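3.2 Noise and attention in shared work areas

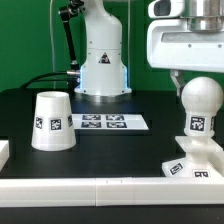 Figure 2. White arm on a black tabletop, green backdrop.

The second part of the study dealt with background sound. Staff at the Neltport site had told us in the first round of interviews that the open areas were harder to work in than the closed rooms, but they did not agree on the cause. Some blamed conversation. Others named the ventilation, the lift doors or the street. Qin and Tatlı (in the Stosus survey) met the same difficulty: people are sure that they are disturbed and much less sure by what.

We therefore asked participants to keep a short diary. Each of the 13 participants wrote down any moment at which they lost their place in a task, together with what they had been doing and what they thought had interrupted them. Entries were made on paper, as several people said that opening a form on screen was itself an interruption. The diaries ran through November and gave us nearly 3,000 entries, which were coded by Ruoxi Qin and checked by Nurhan Tatlı. Where the two coders differed, the entry was discussed and, if no agreement was reached, left out.

Speech was the most common cause given. Within this group, half-heard speech was reported more often than clear speech. A colleague talking on the telephone was mentioned more than two colleagues talking to each other, even by participants who sat closer to the pair. Steady sounds such as fans and pumps were rarely mentioned in the diaries, although the same people had complained of them at interview. We return to this mismatch in Section 4.

Time of day mattered less than we had expected. Entries rose a little before lunch and again late in the afternoon, when people were packing up. Thursday was the exception. The Cadwaladr building holds its deliveries on that day, and participants on the ground floor wrote of trolleys, doors and raised voices for most of the morning.

The diary method has limits. People who are deeply absorbed may not notice that they have been disturbed, and people who are already annoyed may write more. Two participants stopped for several days because of illness and their entries are thinner as a result. We did not correct for this. The comparison with the Lakon offices, where the same diary was used with a smaller group, is given in the next section.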